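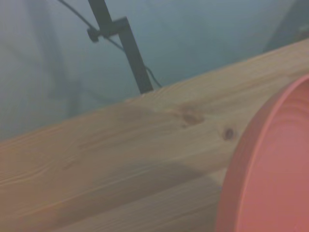
Plekholm Robotics Workshop — Education and Visits Team

Speaker notes, open day talk, 2020-10-21
Speaker: Teresa Barreto

Start when the door is closed. Say good morning, say my name, say that the talk is short and the demonstration comes after it. Phones on silent, please. Photos are allowed.

Slide 1. The board and the pink plate
Leave this slide on while people sit down. Tell them this is the work they will see today: a pine board, a round pink plate, and an arm that must pick up the plate. Ask the room which one is more difficult for a robot to understand. Most visitors say the board, because of the knots and the grain. Wait for two or three answers.
Then explain the rim. The rim is raised, and this is the part we want the fingers to find. Point at the place where the plate lies over the wood. The two colors are easy to separate, but there is a gray shadow on the board, and a shadow can look like an edge to the software. Say this slowly.

Slide 2. What the arm does
Four steps: look, move, close, lift. Do not speak about the mathematics here. If somebody asks, I can stay after the talk.
The planning program is called Jerkik. We wrote the first version in November, and it was very slow. Now it is better — you will still notice a pause before the arm moves. Please tell the visitors about the pause before they see it, or they will think the machine has stopped.

Slide 3. Practice
Our collection has 2,024 recorded attempts. In the last test we made 100 attempts with plates, and 83 were good. Say also the other number, 17. People trust us more when we say it ourselves. The usual mistake is that one finger comes down on top of the rim and pushes the plate away.

Slide 4. Safety
Visitors stay behind the yellow line. Children stand in front of the adults, so they can see. The red button is with me during all the demonstration. Bags go under the chairs.

Demonstration
Walk to the table. Check that Grutard (the control computer) shows green. Run the plate three times. Between the runs, let one visitor choose a new place for the plate — I put it there, the visitor only points.
If the arm fails, do not hurry. Say what happened, put the plate back, run again.

Questions
Often asked: can it wash dishes? No. Can it pick up a glass? Sometimes, we have not tested enough. How heavy can the object be? Up to 300 grams with these fingers.

Thank the group and show them the way to the second room.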